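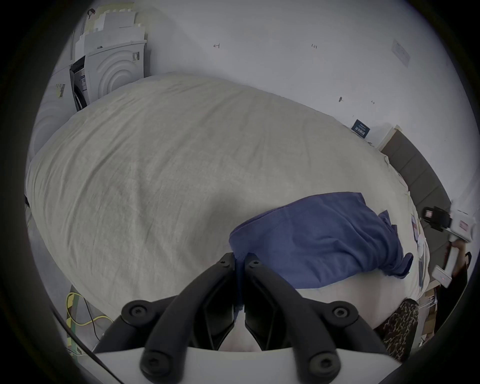 Wimia 水洗棉四季被 / Manex 家居

首页 > 床品 > 被子 > 四季被
页面更新:2021年6月26日

现货。单人、双人、加大三个尺寸都有,加宽款要等,见下面。

简单说
面料100%棉,织好以后水洗过一道,到手就是软的,有自然皱感。不用熨,也不建议熨。填充是聚酯纤维,分格绗缝,两面都能盖。可以单独当薄被用,也可以套被套。四个角加中间都缝了布环,被套里有系带的直接绑上。

规格
品名:水洗棉四季被
系列:Madden(薄款)、Sembiring(厚款)
面料:100%棉
填充:聚酯纤维
绗缝:大方格,双线
包边:同色布,圆角
布环:有
可机洗:可以
烘干:低温
颜色:本白、浅灰、燕麦、雾蓝(雾蓝只有薄款)
包装:无纺布手提袋,拉链
袋子可以留着收纳,厚款塞回去要费点劲,先对折再卷,从窄的一头往里推。

薄款还是厚款
Madden 薄款,夏天开空调、春秋盖都行。怕热的人冬天有暖气也够。
Sembiring 厚款,秋冬用。南方没暖气的房间建议厚款再加一条毯子,单盖可能不够,看个人。
拿不准就先买薄的。薄的后面还能叠在别的被子上面用,厚的夏天只能收起来。
两款面料一样,手感差别在填充。厚款蓬一点,压在身上也沉一点。喜欢有分量的选厚款,不过它不是重力被,别按重力被的预期买。

尺寸怎么选
先量床垫的宽,不是量床架。两边都想垂下来一截的,选大一号。两个人盖、有一个爱卷被子的,也选大一号。
已经有被套的,按被套尺寸买,被子略大于被套没关系,会更饱满;小于被套就会在里面跑,角上总是空的。
水洗会有一点点缩,出厂之前已经缩过,后面再洗变化不大。各尺寸的具体长宽在下单页的下拉框里,选了尺寸就会显示,以那里为准。
加宽款现在没货,工厂排在10月,能预订,预订的不收定金,到货发短信,短信里有付款链接,不要了就不用管。

关于皱
问的人最多所以单独写。水洗棉就是皱的,铺平了也有细纹,不是质量问题,也不是压箱压的。刚拆袋折痕会重一点,铺开放一晚上会松下来。想要酒店那种平平整整的,请看店里的贡缎款,不要买这款,买了也会退。
要是只嫌折痕太硬,喷点水,用手抹一抹,晾着就行。

关于颜色
本白不是纯白,偏暖,跟纯白的床单放一起能看出来。想配成一套的,床单枕套也选本白。
浅灰偏冷。燕麦跟木头色家具好搭。雾蓝饱和度低,屏幕上看会比实物艳。
不同批次会有轻微色差,一次要买几条的请在一个订单里下,仓库会尽量拿同一批。分开下的保证不了。
深色睡衣、新牛仔裤这些容易掉色的,别潮着丢在浅色被面上,染上很难洗掉。

洗涤
第一次用之前过一遍清水,可以不放洗衣液。
冷水或温水,轻柔档。放得进洗衣机才洗,塞得太满洗不净也漂不净,加大厚款家用小容量的机子洗不了,拿去自助洗衣店用大的。
洗衣液少放。不要漂白剂,不要柔顺剂,柔顺剂用多了面料会发滑,吸汗变差。
跟毛巾分开洗,毛巾掉毛,会粘在被面上。有拉链的衣服也别一起放,会勾线。
烘干用低温,中途拿出来抖一下再继续,丢两个烘干球进去更蓬。没有烘干机的,横着搭在两根杆上晾,不要只夹两个角,填充会往下坠。
里面一定要干透再收。摸着外面干了里面不一定,绗缝线那里干得最慢,捏一捏。
局部弄脏不用整条洗,湿布蘸一点洗衣液点压,再用清水布带掉。咖啡、血渍用冷水,不要用热水。

收纳
别长期用真空袋。换季压几个月问题不大,压一年以上就不太回弹了。拿出来晒一晒、拍一拍,会回来一部份。
柜子潮的放点干燥剂,樟脑丸不要直接挨着面料放。

包装里有
被子一条
收纳袋一个
洗涤说明卡一张
不含被套,不含枕套。

搭配
同色被套:另售,跟被子同一种水洗棉,内侧带系带,拉链开口在底边
同色枕套:2只装,信封口
床笠:有本白和浅灰,加高款能包厚床垫
一起买不打折,但是合并发货,只算一次运费。

价格和运费
价格以下单页显示为准,会员登录后看会员价。
满100元包邮。偏远地区要补差价,结账时会自动算出来,不用问客服。
加大厚款体积大,有的快递柜放不进去,快递会打电话,请留能打通的号码。不方便收件的可以备注放驿站。

退换
收到起21天内,没洗过没用过,吊牌在,可以退。铺床上试一下尺寸没关系,盖过的不行。
尺寸买错换一次,换货的来回运费:第一趟您出,第二趟我们出。
质量问题(跑线、破口、填充漏出来)拍照发客服,直接补发,坏的不用寄回。
贴身用品,洗过之后除质量问题外不退不换。
预订款的退换时间从到货那天算。

常见问题
会不会有味道?
刚拆有一点布料和包装袋的味,通风一天就散。味道很重的联系客服,可能是运输途中受潮了。

会钻毛吗?
不会,里面不是羽绒。

小孩能用吗?
大孩子可以。婴儿不建议,婴儿床请用专门的睡袋。

能不能定做尺寸?
零售不做。酒店民宿批量的可以谈,走批发入口,写清楚尺寸、颜色、数量、什么时候要。

猫抓了勾丝怎么办?
别剪,用细针把线头挑到反面。勾得大的,套个被套用。带宠物的家庭建议一开始就套上。

可以晒吗?
可以,翻面晒,别在大太阳底下放一整天,浅灰和雾蓝时间久了会褪。

Madden 和 Sembiring 能扣在一起吗?
不能,没有扣子。叠着盖可以,中间会滑,用被套把两条的布环绑在同一根系带上会好很多。

发票?
下单时勾选,电子发票,发货后发到邮箱。忘了勾的找客服补开就行了,抬头写全。

库存提示
本白 薄款:三个尺寸都有
本白 厚款:双人、加大有,单人少量
浅灰:都有
燕麦 厚款:单人缺,到货时间还没订,可以点到货题醒
雾蓝 薄款:剩得不多,卖完这批先不补

加入购物车 | 到货提醒 | 批发咨询 | 查看同系列被套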